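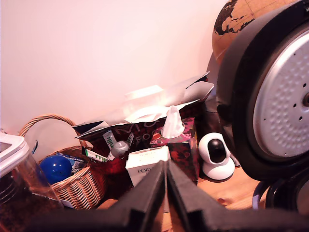
Site: Planska apartment, kitchen table and floor corner
Project: Tavell, household grasping examples
Date: 2022-12-20
Checked by: Noel Dizon
Read and countersigned by: Kirsten Marchand

Marks: [x] is good, [~] is good with a comment, [ ] is not good and must be repaired before the next recording. Please write the comment under the point and not on a separate paper. Last time the paper was lost between here and Nedanstead.

## A. Before power is switched on

- [x] Emergency stop is reachable from the operator's seat without standing up.
- [x] Emergency stop was pressed and released one time, arm stayed without force until reset.
- [~] Cables do not cross the walking way.
 - ND: The network cable crosses it near the door. It is taped on the full length, but the tape is getting old at one end. I pressed it down again and it holds.
 - KM: Please replace it, do not press it.
- [x] Base screws are tight. Checked by key, not by hand.
- [x] Finger pads have no cuts and no loose edge.
- [~] Finger tips meet evenly when closed.
 - ND: A small difference, less than the limit on the sheet. I measured it two times and got the same.
- [x] Recording disk has free space for the whole session.

## B. Floor corner

- [x] Nothing stands on top of another thing in a way that it can fall on a foot.
- [~] Bags and baskets: the operator knows what is inside before the first grasp.
 - ND: For the red paper bag I looked inside first. In the basket there is the blue ball, and it rolls if it is pushed out. We agreed that if the ball leaves the basket, the operator stops, and the second person brings it back. The operator does not chase it with the arm.
- [x] Wheel parts: fingers of the gripper stay away from the small holes of the hub.
 - KM: I would like this as a fixed rule for all sites. At Campbell we bent a finger in a hole of this type in the spring, and the repair took longer than the whole recording week.
- [x] Paper and tissue boxes: low grip force is selected.
- [ ] Speed limit for floor work is active.
 - ND: It was still on the table value. I changed it before we started, but the point was not good when I came to it, therefore I leave it open. The profile should change automatically when the operator selects "floor" in the menu.
 - KM: Agreed, it stays open. I have written to the software people.

## C. Table

- [x] Table does not move when the arm pushes on the edge.
- [x] Each object has its place in the plan, and the second person has the plan in the hand.
- [~] Electric devices are disconnected from the wall during recording.
 - ND: Rice cooker: plug is out, I have put it where both persons can see it. We record only opening and closing of the lid and pressing of the buttons. No water and no heat in this project.
- [x] Lid of the cooker opens without hitting anything behind it.
 - ND: The globe is behind it on the right. I opened the lid slowly by hand three times before the arm was allowed to do it. 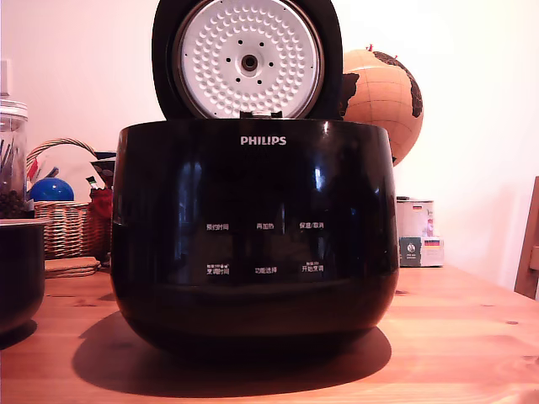 *Rice cooker with lid fully open, globe and basket behind.*

- [~] Labels on buttons are understood by the operator.
 - ND: The labels are in Chinese. We made a small translation card, it is now together with the plan. The operator should say the name of the function aloud when pressing, so the voice track and the action agree. "Start cooking" and "function select" are neighbors and easy to exchange when the arm comes from the side.
 - KM: Good card. Please send it also to Campbell.
- [x] Glass objects are outside of the arm's path for this task.
- [~] Light does not blind the camera on the wrist.
 - ND: Strong shine on glossy black surfaces and on the wood. The recording is usable, but with ceramic things the edge can become soft in the picture. I noted the affected episodes in the log and did not delete them. Kirsten should decide.
 - KM: Keep them. The system must also learn with bad light. But mark them with the light flag, otherwise we cannot find them again.

## D. Ceramic bowl and other things that can break

- [x] Second person wears glasses and stands on the side, not in front.
- [x] Gripper is open before it goes down over the rim.
- [x] One finger inside, one finger outside. No grasp with both fingers inside the bowl.
- [~] Force limit for ceramic is loaded.
 - ND: Loaded and shown on the screen. The name of the profile is "cup_bowl_old", and I do not like the "old". The values in it are correct, I compared them with the printed list.
- [x] Brush and dustpan are in the room.

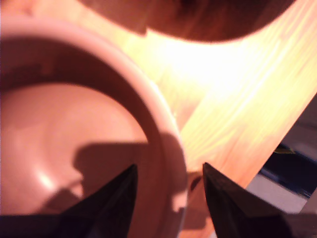 **Must the operator stop the episode when a finger touches the bottom of the bowl?**

A light touch is allowed and the episode continues, but the operator says "touch" for the voice track. If the bowl moves on the table because of the touch, the operator opens the gripper, goes up, and ends the episode as failed. Failed episodes are saved like the others.

## E. Data

- [x] Episode counter and log agree.
 - ND: Counter shows 924, log shows 924. Of these, 805 are marked as success.
- [~] Failed episodes have a reason written.
 - ND: More than 80 have it. For the others I must listen to the voice track again, this will be done this week.
 - KM: Short words are enough: slipped, missed, touched, stopped by person.
- [x] No face or private paper can be seen in the random sample we looked through.
- [x] Clocks of all cameras agree.
- [ ] Copy of the data is on the second disk.
 - ND: Copy was still running when I wrote this. I do not mark a thing that is not finished.

## F. After work

- [x] Arm is in rest position, power off, key removed.
- [x] Finger pads wiped with a dry cloth.
- [~] Objects are returned to the owner's places.
 - ND: We used the phone pictures from the morning. I am not sure about the order of two coasters.

## Open points

1. Automatic speed profile for floor. Software, before the next floor session.
2. New tape at the door. Noel.
3. Rename the ceramic profile, and inform Campbell and Nedanstead so they do not search for the old name.
4. Second copy of the data, with check of the file sizes.

KM: Points 1 and 4 must be closed before the arm is powered again. Points 2 and 3 can be closed in the first hour of the next session.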